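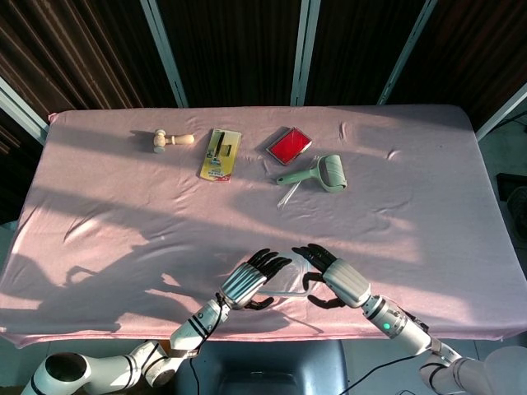 Início
»
Ficção Televisiva e Cinema
»
Materiais de apoio
»
Aula 9

Aula 9 – O elenco como memória: casting, reconhecimento e o rosto que já vimos noutro lado

Na aula anterior ficámos a meio da discussão sobre o episódio-piloto e prometi que voltávamos ao elenco. Cá estamos! Este é, confesso, o meu tema preferido de todo o semestre, e peço desde já desculpa se as notas saírem mais compridas do que o costume.

1. Ponto de partida

Toda a gente conhece a sensação: começa uma série nova, entra uma personagem secundária pela porta da cozinha e passamos os dez minutos seguintes a tentar perceber de onde conhecemos aquela cara. Perdemos duas falas importantes, alguém no sofá pega no telemóvel, e afinal era o vizinho daquele filme de domingo à tarde. Vamos levar essa distração a sério e tratá-la como parte da forma como a ficção se lê.

Chamaremos a isto memória de elenco: o conjunto de papéis anteriores que um espectador traz consigo quando vê um ator num papel novo. A expressão serve para esta cadeira, e noutros textos vão encontrar termos próximos, como persona, imagem de estrela ou intertextualidade do ator. Não são sinónimos perfeitos, e no ensaio convém dizer qual estão a usar.

2. Persona, personagem, pessoa

Três palavras parecidas que causam imensas confusões nos trabalhos, por isso vale a pena arrumá-las de uma vez.

Personagem: a figura que existe dentro da história. Tem nome, objetivos, relações e acaba quando a história acaba.

Pessoa: quem interpreta. Tem uma vida que, para os efeitos desta cadeira, quase nunca nos interessa.

Persona: a imagem pública acumulada, feita de papéis, entrevistas, cartazes e capas de revista. É aqui que trabalha a memória de elenco, e é aqui que o diretor de casting vai buscar muita coisa sem gastar uma linha de diálogo.

Um ator que fez vários médicos generosos chega a um thriller com a bondade já instalada. O argumentista pode aproveitá-la (o espectador confia nele de imediato) ou pode traí-la no terceiro ato – e como é bom quando essa traição está bem montada!

3. Caso de estudo: Brukholm

O guião de Brukholm está na pasta da aula. Leiam pelo menos o piloto, mesmo que já tenham visto o excerto. A série acompanha uma vila portuária onde desaparece o registo de uma herança, e o que nos interessa é a personagem do notário. No guião ele é quase uma folha em branco: aparece em 2 cenas, fala pouco, sai cedo. No ecrã, porém, o papel foi entregue a um ator veterano com uma longa carreira de vilões em telefilmes. Resultado: o público suspeita dele a temporada inteira sem que o texto lhe dê razões para isso.

Reparem em três momentos do piloto:

A entrada no cartório. A câmara demora-se nele um pouco mais do que a ação pede. É um convite ao reconhecimento.

O almoço. Toda a gente fala ao mesmo tempo e ele come. Um ator desconhecido desapareceria naquele enquadramento; este puxa-nos o olhar para o canto da mesa.

A despedida no cais. A frase é banal («volte quando quiser»), mas dita por aquela voz ganha um peso enorme.

Pergunta para discutirmos: se trocássemos o ator por alguém sem papéis anteriores, a pista falsa ainda funcionava? A turma da manhã dividiu-se quase ao meio e a conversa foi ótima, portanto venham com argumentos.

4. Segundo caso: o ator infantil que cresceu

Hareveck é um caso diferente e, para mim, ainda mais interessante. A protagonista tinha feito em criança uma comédia familiar muito repetida na televisão, e regressa agora como procuradora num drama de tribunal. O espectador traz duas imagens incompatíveis: a menina do aparelho nos dentes e a mulher de fato escuro que interroga testemunhas.

A realização podia ter ignorado o problema. Em vez disso, abre o primeiro episódio com a personagem de costas, durante quase toda a sequência do corredor, e deixa que a voz chegue antes do rosto. Quando ela se vira, já aceitámos a procuradora. É uma solução simples e belíssima, e resolve com posição de câmara aquilo que um mau argumento tentaria resolver com um monólogo.

Comparem com o que vimos na aula 4 sobre a apresentação de personagens. O princípio é o mesmo, só que ali controlávamos o que o público sabe da história e agora controlamos o que ele recorda de fora dela.

5. Quando o reconhecimento atrapalha

Nem sempre a memória ajuda. Há três situações a ter em conta:

Desequilíbrio. Um rosto muito conhecido num papel pequeno cria uma expectativa que o enredo tem de pagar. Nos policiais isto é fatal: o convidado mais famoso é o culpado, e o público sabe-o logo no genérico.

Excesso. Quando todo o elenco vem carregado de papéis anteriores, as referências anulam-se. Trekitz sofre um bocado disto na primeira temporada, sobretudo nas cenas de grupo.

Desfasamento. Uma persona nacional raramente viaja. O galã de novela que em Portugal toda a gente identifica é, para o espectador estrangeiro, apenas um senhor de barba. A mesma cena tem, portanto, leituras distintas conforme o lugar onde é vista. Guardem esta ideia, que volta na aula sobre adaptações e remakes.

6. Uma nota sobre método

Como se prova que o público reconheceu um ator? Não basta dizer «toda a gente sabe». Podem trabalhar com críticas da época, material promocional, fóruns de fãs ou inquéritos. Na pasta encontram a folha de respostas do inquérito Semeniuk, com 245 espectadores, feito depois da projeção do piloto de Brukholm. As respostas abertas são uma delícia! Leiam-nas antes de olharem para os gráficos e apontem as palavras que se repetem quando alguém descreve o notário.

Cuidado com uma coisa: quem responde a um inquérito logo a seguir à projeção já está a pensar no que viu. O reconhecimento distraído, o do sofá, é muito mais difícil de apanhar.

7. Exercício para a próxima aula

Escolham uma personagem secundária de uma série ou de um filme à vossa vontade. Listem até quatro papéis anteriores do ator que vos pareçam relevantes e escrevam uma página sobre o efeito desses papéis na leitura da personagem. Na segunda página – a mais divertida – proponham outro ator para o mesmo papel e expliquem o que mudava.

Tragam impresso, a duas colunas se conseguirem, porque vamos trocar textos e anotar à margem. Não contem o enredo todo. Um parágrafo de contexto chega.

Quem quiser rever os excertos pode fazê-lo no sábado, na sala de visionamento, a partir das 10h. Vou passar o piloto de Hareveck inteiro e o corredor duas vezes, uma delas sem som.

8. Para a aula 10

Genéricos de abertura: ordem dos nomes, o «com a participação de» e o que cada fórmula anuncia ao espectador. Vejam antes o genérico de Trekitz, na versão longa.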